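Review: Jikell two-arm kit, one term in a school robotics club
Posted July 29, 2021 by Effie Halliday

I run the robotics club at Rarkstead, mostly Years 9 to 11, and we've had the Jikell two-arm kit since the start of term. A few people on the suppliers' list asked how it was going, so this is a write-up of what we did with it and what I'd want to know before ordering one. We paid full price for it out of the club budget.

The kit comes as two arms, two finger grippers, a wrist camera for each arm, a head camera, a power unit and the software. You supply the computer and something to bolt it to. The instructions say assembly is a job for an afternoon. It took us 2 sessions of 90 minutes plus a lunchtime, and the lunchtime was all cable routing. The bolts are good quality and there were spares. The printed manual is thin and has one wrong diagram, the one for the left shoulder joint. The version on the website is correct.

For the term project the students wanted a household job. They voted for laundry: open the washing machine, move clothes between the drum and a basket, close the door. I thought it was too hard for a first project and said so, and they went ahead with it anyway. 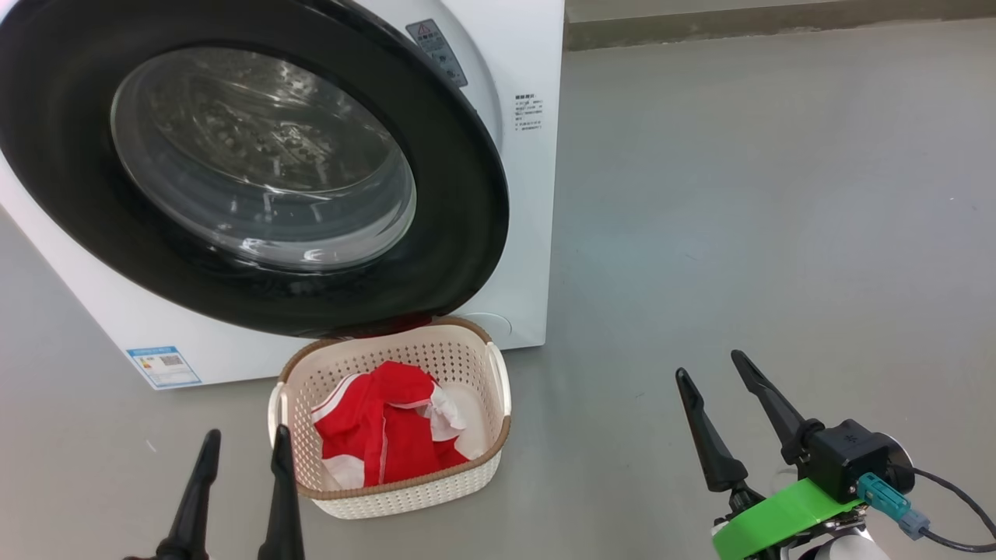 The software has two ways of working. You can write the moves out as a list of positions, or you can drive the arms by hand with the controllers, record it, and train from the recordings. We started with positions. That lasted until the basket got nudged and every saved point was off. After that we recorded. By the end the students had 400 recordings saved, of which a good number are rubbish because nobody was strict early on about where to start the arms. Set a start position on day one and write it on the wall.

Driving the arms is easy to learn. Etornam Ofori had it within one session and taught the others. There is a small lag between your hand and the gripper, more noticeable when you move both arms together. You get used to it, though some students overshot a lot in the first fortnight.

Grip is the part I'd rate highest. The fingers are long and narrow, which suits cloth. They'll pinch a fold of a shirt and hold it. They are less happy with anything smooth and hard, and we ended up sticking rubber tape on the inside faces for door work. Jikell sells pads for this, but they were out of stock when I tried, due back in August.

The wrist cameras are useful and also the main source of complaints. When the arm gets in close you see the fingers very well and not a lot else. Glass and shiny metal are the worst. A drum full of little holes with lights bouncing off it is a hard thing to judge depth on, for the students as much as for the software. Bernice Ayaaba worked out that turning off one bank of ceiling lights helped more than any setting in the menus. I'd still like a proper exposure control. At the moment you get auto or a slider with no numbers.

Door opening took the longest of any part of the job. The students split it into its own task in the end, with separate recordings, and that was the right decision. Coming at the rim from low down worked better for us than reaching across from the front. 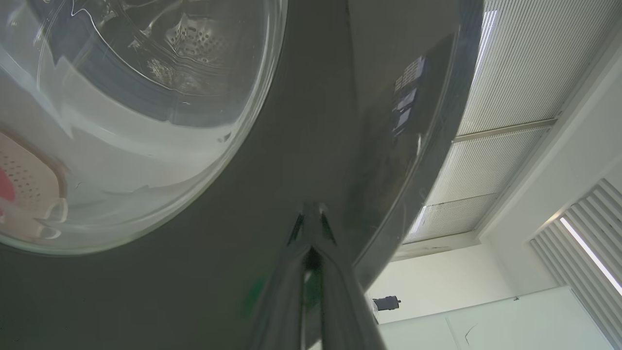
Napaporn Nilsuwan commented on the first draft of this review that her club had the same trouble with doors using the Tinadine kit, and that they got past it by mounting the arms lower and leaving the software alone. She also said the Tinadine cameras are sharper but the grippers wear out, and that she'd swap if the budget let her.

I haven't used the Tinadine for long enough to compare it properly. We did have a Zaugg single arm before this one. It was cheaper and tougher, and for a younger group I would still buy it. With one arm you can't hold a basket steady and load at the same time, so for this kind of project it was never going to do.

Support has been fair. I emailed Jikell three times. Two answers came the next day and were helpful. The third was a link to the page I'd already told them I had read.

Noise is low enough to talk over. The power unit gets warm, so give it some air. The emergency stop works and is large enough to hit in a hurry, and we made every student practise it before they were allowed to drive.

How far did we get? By the last session the arms could take a single garment between the machine and the basket on most tries, provided the door was already open. The full job from closed door to closed door worked 6 times all term. The students were pleased with that, and so was I. We used one red top with white trim for nearly all of it, as it shows up well against the metal and the white plastic.
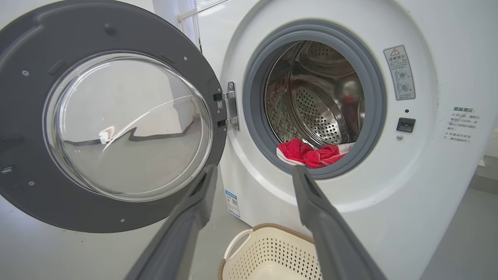 Gripper fingers at the open door, red top on the lip of the drum.

Good points: finger grippers that handle cloth, easy to drive, spare bolts, quiet.

Bad points: thin manual, weak camera controls, controller lag, pads hard to get.

I'd recommend it for a senior group with a full term to spend and a decent computer already in the room. For a short holiday program it's too much kit. Babar Abbasi is taking over the club next term and plans to keep the laundry project going, starting with the door.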